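What Dilution Does to a Stirred Drink

A stirred cocktail is finished with water, and the water comes from the ice. Most recipes list it nowhere. A bartender who measures gin to the quarter ounce will often leave the largest variable in the glass to habit, then blame the vermouth when two drinks from the same bottle taste different.

Nantana Nakpan has run the bar program at Luangrath through four menus, and her stirred drinks are now specified by weight. Each glass goes on a scale before and after stirring. The difference is the melt, and it is written on the card next to the spirits.

"Stirring time by itself tells you very little," she says. "I need to know what the ice was doing before it went in."

Temperature and surface

Ice straight from a deep freezer can be far colder than its melting point. It chills the liquid at first by warming up, and it gives off little water while it does so. Ice that has been standing in a well has already reached its melting point and carries a film of water on every face. That film goes into the drink with the first turn of the spoon.

Surface area sets the speed. Cracked ice chills fast and melts fast. Large cubes take longer to bring the drink to the same temperature. With well-drained ice, the two routes end closer together than most bartenders expect, provided each drink is stirred until it reaches the same temperature. Cooling a given amount of liquid takes a given amount of melt, and size mostly changes how long the bartender stands there.

The exception is clinging water. Small ice holds more of it, and a scoop from the bottom of a well holds the most. Nakpan's staff shake the scoop over the sink before filling the mixing glass.

The mixing glass

A heavy glass at room temperature is a source of heat. The ice has to cool it along with the drink, and the cost is paid in melt. Hagos Teshome, who trains staff at Endum, has new hires make the same Martini in a warm glass and in one kept in the freezer, then taste the pair without labels. The warm-glass drink needs more stirring to reach the same temperature and comes out thinner.

Thin steel takes less cooling than thick glass because there is less mass in it. It also warms faster on the counter. For a drink that is strained at once, this matters little.
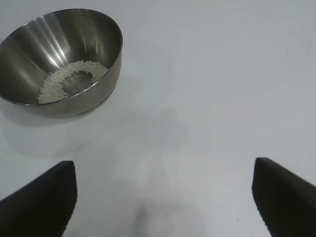

Batching ahead

A batched drink kept in the freezer gets no melt at all, so the water must be added by hand. Teshome starts with 100 milliliters of finished recipe, adds 15 milliliters of water, tastes, and moves up in small steps. Freezing cold dulls sweetness and aroma, so he judges the sample at serving temperature.

Two points are often missed. Vermouth is mostly water already, and a wet Martini needs less added than a dry one. Low-proof batches may also turn to slush in a freezer that holds a stronger one without trouble. Those belong in the refrigerator, with a chilled glass to make up the difference.

Nakpan keeps a batch with vermouth for seven days and marks the bottle in October the same way she does in summer, by opening date and the weight of water added.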